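Stancombe Craft Room
Progress report to the Moya Fund
February 13, 2019
Prepared by Gemma Naylor

Where we are

The grant was awarded to pay for a programme of seasonal decoration workshops at Stancombe, with materials included, so that people on low incomes could make things for their own homes. We are now past the halfway point. The autumn and Christmas workshops are finished, the spring ones are being planned, and the last sessions are due in May.

Attendance has been good. The room holds 20 people and both Christmas wreath sessions were full, with a waiting list for the second. The autumn garland session was less busy. It clashed with the school open evening, and we should have checked the date before the leaflets went out.

What people made

The autumn session was leaf garlands on jute string. We used pressed beech leaves dipped in wax, plus felt leaves cut from a paper pattern for anyone who did not want to handle the hot wax. The felt ones turned out more popular and last better. We have kept the pattern and will print it larger next time, as the smallest leaf was fiddly to cut with the scissors we have.

For the wreaths we bought wire rings and used cuttings of bay, ivy and fir. Mafalda Godinho led both sessions. She had people bind the greenery in small bunches and lay each bunch over the stems of the one before, which covers the wire completely and needs no glue. Most people finished inside the time. Those who didn't took a reel of wire home with them.

We also ran a session on covering plain lampshades with fabric remnants. This was not in the original plan. It replaced the candle session, which we dropped when the insurer asked for a separate risk assessment for each hob. Lampshades were harder than we thought. The top and bottom edges need to be turned over and pressed down a little at a time, and several people had puckers at the seam. If we repeat it we will use straight-sided drum shades only. The cone-shaped ones need a curved pattern and it was too much for one evening.

Materials and spending

Spending is within budget overall, with two changes to report.

Ribbon and wire cost more than planned. Vitalska, who supplied our first order, stopped doing the wider hessian ribbon, and the replacement came from a dearer supplier. We have since found that cutting hessian cloth into strips and pulling a few threads from each edge gives much the same look for less money, and we will do that from now on.

Greenery cost less than planned. Two allotment holders let us cut bay and ivy, so we only had to buy the fir. The saving covers the extra on ribbon and leaves a small amount, which we would like to put towards better scissors. The ones we have are blunt and were the most common complaint on the feedback forms.

We spent nothing from the publicity line after the first leaflets. Bookings now go through a mailing list on Brevo, and the reminder sent the day before each session has cut the number of people who book and don't come.

Feedback

Feedback forms were handed out at every session. The comments were mostly short. People liked being able to take a finished thing home, and several said they had gone on to make another. The main requests were for daytime sessions, a longer tea break and more left-handed scissors. We can do the first from the spring. The tea break has been moved to the middle of the evening, where it gives glue and wax time to set.

Six people who came in the autumn have asked about helping at later sessions. Mafalda has agreed to show them how the kits are packed and how to set out the tables.

Problems

Storage is still our main difficulty. The cupboard we were promised is shared with the toddler group, and two boxes of felt were damaged by a leaking paint bottle. We have moved everything into lidded crates. The crates are stacked in the corridor for now, and this will need to be sorted out before spring.

The lighting at the far end of the room is poor for close work. We have borrowed clip-on lamps and they help, but they need extension leads, and those have to be taped down every time.
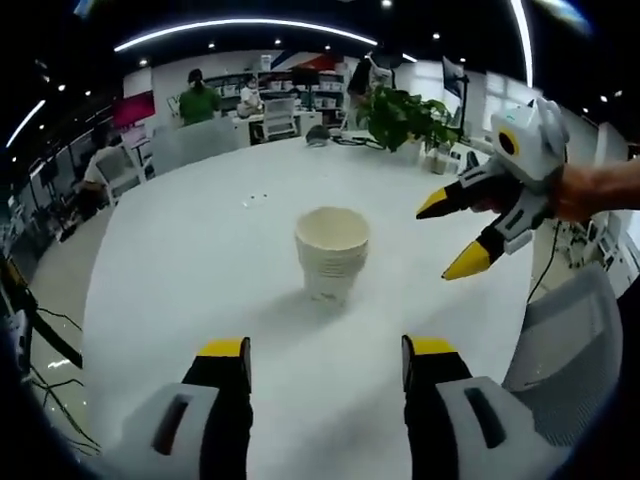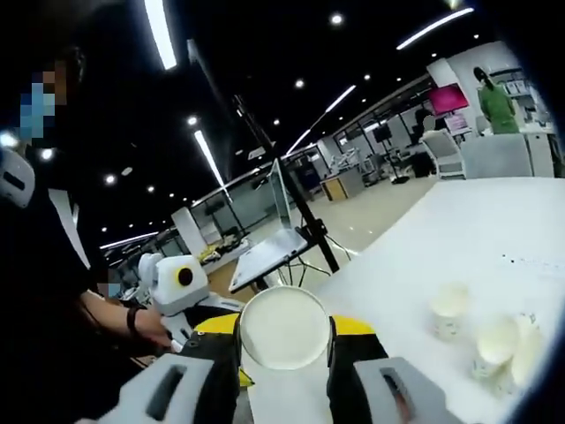
Plans for the spring start with low-cost projects that people can repeat at home without buying special tools. The first will be a string of small lantern shades to go over battery fairy lights. Mafalda tried jam jar covers and folded card, and neither was quick enough for one evening. White paper cups like these are cheap, already the right shape and easy to cover with patterned paper. A small cross cut in the base takes the bulb. We will cut one paper template for the outside and have everybody trace round it, so that the curve is right and the join meets at the back. Only battery LED lights will be used, and this will be written on the instruction sheet.

After the lanterns we plan a session on painted plant pots and one on fabric bunting. The last session in May will be an open one, where people can finish anything left over from earlier in the year and use up the remaining fabric and ribbon.

What we are asking for

We would like the Fund's agreement to move the unspent publicity money into materials. It would pay for the scissors, including some left-handed pairs, and a proper cutting mat for each table. No increase in the grant is requested.

We would also like to confirm that the lampshade session can be counted in place of the candle session in the final figures. Receipts for both ribbon orders are attached with the budget sheet. The final report will follow once the May session has been held and the last forms are in.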